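Workshop notebook, Hundar arm, wrist and gripper
April 14, 2018

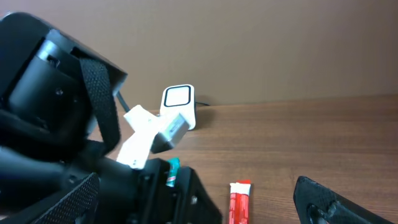 Lorna Moffat wrote under my last entry that the bracket should be printed again with thicker walls before we do any more pick tests, and that I am tuning software to hide a mechanical problem. I have thought about this and I agree with half of it.

The white bracket is still the first print. With the arm stopped I can push it by hand and feel a small play at the lower screw. I tightened the screw and the play became less, but did not go away. So before every series I now check that screw.

Today's task was the upright red tube with the white cap. I put it on the table between the fingers and closed slowly. At speed 200 the textured pads slide up along the tube before they hold. I made the closing step smaller by 2 and repeated. Better, but I don't trust it yet, the tube still turns a little when the arm lifts.

Cables: the thin black one lies at the back of the table near the wall and should stay there. The one behind the arm goes down toward the bracket and I would like to fix it with a clip. Parveen Ghauri has clips in the Resel box, I will ask.

To do in May: new bracket, thicker as Lorna says, same holes. Please do not change the zero position of the wrist before I have measured it again. The old value is in the file "toledo", last line.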